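Imthorpe tabletop handling project
Progress report to Lonside, October
Prepared by Makis Kalogeropoulos, with data review by Fergus Swanson

1. Where we are

Collection of two-handed examples is under way at the Imthorpe room, and the first batch has been handed over for review. The work follows the plan agreed in the spring, with one change to the task list, covered in section 3. Spending is within the amount approved for the period.

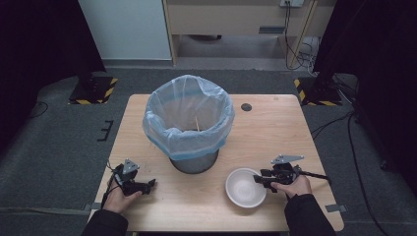
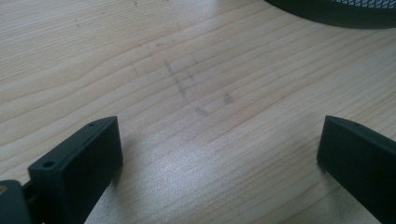

Tabletop collection at Imthorpe. First picture: both hand-held grippers at the table, with the bowl and the lined trash can. Second picture: view from a gripper camera, fingers open over the tabletop.

2. Examples collected

We have 396 accepted examples. Each one is a full run of a single task by one operator, with a gripper in each hand, recorded from the head view and from the gripper cameras. Five operators have been trained. Two of them did most of the recording in this period, and we want a more even split in the next one so the model does not pick up one person's habits.

Roughly a tenth of the runs were rejected. The usual causes were a gripper leaving the tracked area or an operator starting to move before the recording did. Operators now hold still at the near edge of the table until the start tone sounds. Fergus checks every run before it is counted, and his notes go back to the operators the same day.

3. Tasks

The list agreed with Dunel had eight tasks. Seven are in use. The eighth, folding a cloth, has been put off because the present fingers do not hold thin fabric well enough to give clean examples. We propose to replace it with a second clearing task, moving small items from a bowl into a bin – this uses objects we already have and needs no new fixtures.

4. Equipment

Cable length was the main nuisance. Operators reported feeling a pull on the left gripper when reaching across to the far side. Longer cables are on order, and until they come we are keeping the objects closer to the operator.

Glare on the tabletop is also a concern. In the gripper views it can wash out the wood grain between the fingers, and we expect it to be worse with pale objects. We will try a matte cover on part of the next batch and compare the results before deciding whether to use it throughout.

5. Training

A first model was trained on the early examples, mainly to test the pipeline from recording to training. It ran from end to end. We are not reporting success rates yet, as the held-out set is too small to mean much.

6. Next period

Finish the seven current tasks, start the replacement task if approved, and record with bowls and bins the model has not met before. Sales at Dunel have asked for a short demonstration – we would prefer to wait until the second model is trained.

We need a decision from Lonside on the task change in section 3. No extra funds are requested.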